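Finishing the table: what I did and what I'd change
Lamisi Mahama, project report, April 14, 2020

So the sanding took far longer than I'd planned for, and I'm going to moan about it a bit before I get to the oil. My tutor, Thaddeus Ridgeway, had told us all in March to leave plenty of time for the top, and I nodded and then spent that time fiddling with the legs instead (the legs look great, by the way!).

The old finish was a thick yellowy varnish that clogged every sheet I put near it. I ended up using a scraper for most of it and only went to the sander once I could see bare wood. Ten sheets of paper went in the bin, which hurt, as I'd budgeted for half that.

Then came the test patches on the underside. I tried three things there: a clear wax, a hard wax oil from Duvetwood, and a water-based varnish that a friend on my course had left over. The wax marked as soon as I stood a mug on it. The varnish was tough but it looked a bit plasticky to me, and I'd just spent days getting rid of exactly that look. The oil kept the wood pale and didn't shine, so the oil won.

I put on two thin coats with a lint-free cloth, going with the grain and wiping off the extra after ten minutes. The second coat was much quicker, mostly down to me having worked out how little you need on the cloth.

If I did it again I'd finish the top before touching the legs, and I'd write down drying times as I went along. My notes for the first coat just say "still tacky, gone for lunch".

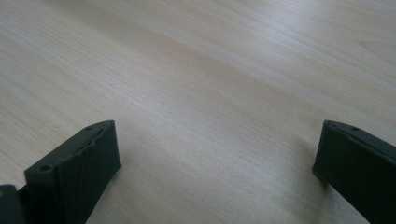

The legs got the same oil, by the way, only one coat, and I still want to go back and give them a second before I hand everything in.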